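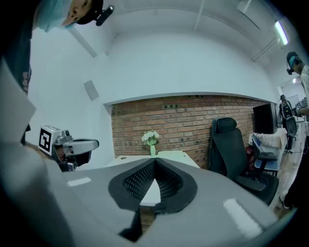

Search this site
Search

Visit to the Brodano shared workshop

I went over to Brodano in October to see the gripper build that Anca Lazăr and a few other members have been working on. The workshop is on Skjelbred Lane, 30 minutes by bus from Mustcombe. Ring the bell at the side door.

The project is a pair of hand-held grippers. You hold one in each hand and do a job at the table, and the recordings are meant to teach a small arm the same movements later. The arm is not built yet. Anca keeps the parts list, which stood at 119 lines when I saw it, a lot of them screws.

Most of our talk was about fingers. The first set was too stiff and kept pushing cups over, so they changed the shape and went to a softer material. The current version is number eight. I asked for the print settings and she said she would post them once they stop changing.
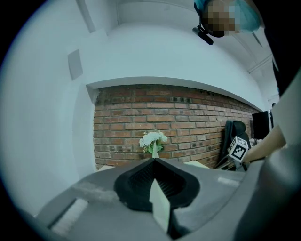
Finger and mount up close, with a marker cube behind.

The marker cubes go on top of the grippers so that a camera can work out where each one is. Getting them to sit square took longer than expected — the early ones were glued on and had to be cut off again. Anca's advice was to print the mount and the cube as separate parts.

After that I watched some time at the table. It is slow work with a gripper in each hand, and you have to remember to keep the cubes in view.

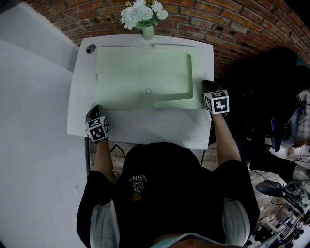

Cost and what is next

They have spent 432 dollars so far, not counting the printer, which belongs to the workshop. Cables are the next job. A member from Girnley has offered a box of connectors, and I said I would bring our spare crimping tool over.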